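Home | Notes | Grippers | Archive | Contact

Compare grippers in a messy room first

15 Jul 2020

In June my colleague Ovidiu Stoica asked me which of two grippers we should buy, the Skidex or the Rennie. I told him I did not know yet, and that the data sheets would not help him much. Closing force and stroke are easy to print. How the fingers behave beside a thing with no clear shape is harder to print.

So we compared them in simulation, 1,512 grasps for each, with the same arm and the same controller. Many people in our field do this over a bare gray plane with cubes. I think this is a mistake.

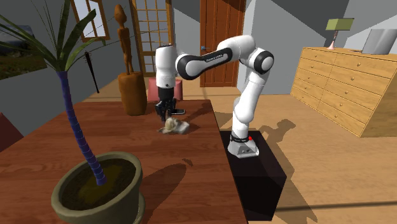 A furnished room costs more time to build – for us it was three weeks – but it asks better questions. Shadows fall over the table. A plant blocks the way the arm would like to go. An irregular object lies near a flat one, and the fingers must come down without touching the second.

On cubes the two grippers were almost equal. In the room the Rennie succeeded 1,157 times and the Skidex far less, mostly because its wide fingers hit the neighbor.

I do not say that simulation replaces the real table. Friction is still a guess. But if a gripper fails already in a simulated living room, I would not pay for it.

Bogdan Buzatu

Recent
Four months with the Stovlow controller
Wrist camera or fixed camera?
A visit to Gruvedis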